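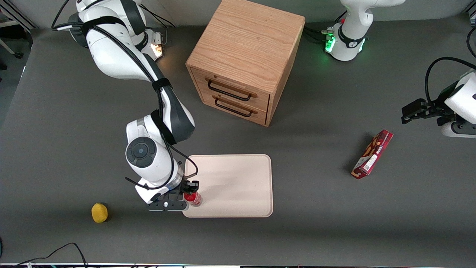 **Local business | Home goods**

Costache will add a two-drawer desk cabinet and matching tray to its home goods line this month, the company said June 5, 2026. Both go on sale at the Movthorpe store first and reach the other shops later in the summer.

The cabinet is a small cube in light oak, with two drawers stacked one above the other and a black bar handle on each. The tray has rounded corners and a paler finish. It is meant for the things that collect on a desk or by a sink, such as small bottles, keys and hand cream.

The set costs $166. The tray alone is $42.

Ivone Lacerda, who runs the store, said customers had been asking for small storage since the shop stopped carrying its old line of bathroom shelves in April.

"People have the big furniture already," Lacerda said. "They come in wanting somewhere to put the little stuff, and we kept sending them away with a basket."

The first delivery is 466 sets. Lacerda expects most of them to go to apartment renters on the east side of town, where the store does much of its business.

Welington Holanda designed both pieces. He said the handles went through several versions before the company settled on a plain bar.

"We tried a round knob and a cutout," Holanda said. "The bar was easier to grab with wet hands."

The drawers lift out for cleaning. The tray should be wiped with a damp cloth and not left to soak, according to the care card packed with each set.

A darker stain is planned for the fall if the light version sells. Holanda is also working on a cabinet with three drawers, but no price or date has been set for it.

Orders for store pickup open the same day the sets go on the floor. Delivery within Movthorpe is free with the full set. Returns are accepted for 2 weeks with a receipt.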